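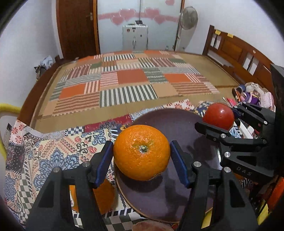

Orange on a round tray

Home | Talks | Rental Fleets | Repairs | Contact

Print this page | E-mail this page

Should You Put Motors on Your Rental Tandems?
Speaker notes - Czesław Śliwiński

Start without the slides. Ask who already rents tandems with electric assist. Ask who has been quoted for it. Expect the second group to be bigger. Say that I have nothing to sell and that I rented bikes on a lakefront path long before anyone wanted a battery on one.

The sales claim first. Killon says an assist kit "opens the tandem to every rider." Read it out slowly. Which riders? The couple who already rent from you will rent with or without it. The couple who walk past might be put off by hills, or by the price, or by the fact that one of them hates sitting in back. A motor fixes the hills. If your path is flat, ask what you're buying.

Cost. The Dakum kit I was quoted came to $1419 per bike, before fitting. The salesman divided that by a full season of rentals and got a pleasant little number. He used good-weather Saturdays for the whole season. I asked to see the same sum with rain in it and he said he'd get back to me. (Pause. Don't milk it.)

Do the sum on the flip chart with somebody's real figures if they'll share them. Use what the bike earned last season, then take off the weeks it sat in the shed. Leave the extra charge for the motor until last. Operators tend to start there and it makes everything look good.

Weight. An ordinary tandem is already awkward to turn around in a narrow yard. Add a battery and a motor and your smallest staff member needs help getting it on the rack. One shop, Jasińska, went to floor stands after the first month and lost a good bit of its yard. That never shows up in the brochure. Ask the room how they store theirs and let this run a while if people are talking.

Range. Koria's sheet gives a range for "two adults, mixed use." I can't find out what mixed use means and I've asked. Two grown adults who both stop pedaling the moment they feel the motor are a different test from two club riders. In our own trial the battery lasted roughly 20 miles with ordinary customers. The sheet promised more. Maybe we had a tired battery. I'd want a second one tested before I called anybody a liar, and I'd want it done before I paid.
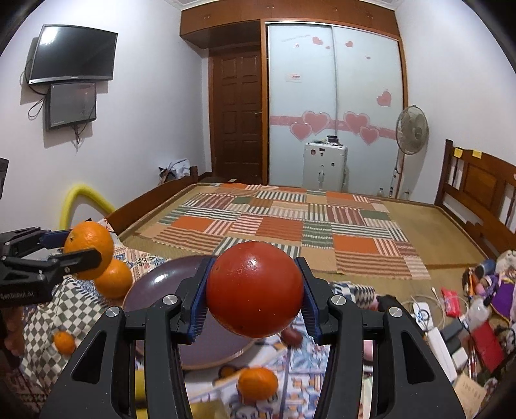 Then there's the matter of charging. If you rent by the hour, a bike comes back half empty and goes straight out again with the next pair. Either you keep spare batteries or you send people off on a guess. Spares cost money and they need a locked, dry place with decent wiring. Check with your insurer before you pick the place. Mine had questions I hadn't thought of, mostly to do with charging overnight.

Brakes. Slow down here, it's the part I care about. The bikes go faster and weigh more, and the person steering has often never ridden a tandem before. The old rim brakes were adequate. I would not send an assisted tandem out on them. Disc brakes were an option on the kit bike, priced separately. Pads that used to go six months were gone in three, on a path with one real hill. You may do better. Measure it.

Staff time. A five-minute talk at the counter gets longer. You have to explain the assist levels, what to do when the display goes blank, and why the back rider must not touch the controller. On a busy Friday that queue is out the door. I have watched a family give up and go for ice cream.

The other side, in fairness. Older customers liked it and some came back for it. Mixed pairs, one fit and one not, stopped arguing on the hill. If you have real climbs and a covered yard with power, it may well pay. Try two bikes for a season and keep a notebook. Don't convert the fleet on the word of somebody paid by the kit.

Questions I usually get:
Warranty - read what it says about "commercial use." Some kits exclude it in small type.
Resale - I don't know. The resale values I've seen came from sellers.
Winter storage - batteries indoors by December, part charged, and check them again before spring.

If there's time left, go back to the flip chart and redo the sum with a wet June.

Comments

tandemhire_Lou: We got the brakes thrown in after pushing for them. Worth asking before you sign anything.

Marek P.: Range was better than yours here, but it's dead flat, so I suppose that proves your first point.

backseat rider: As the one who hates sitting in back, a motor did not help.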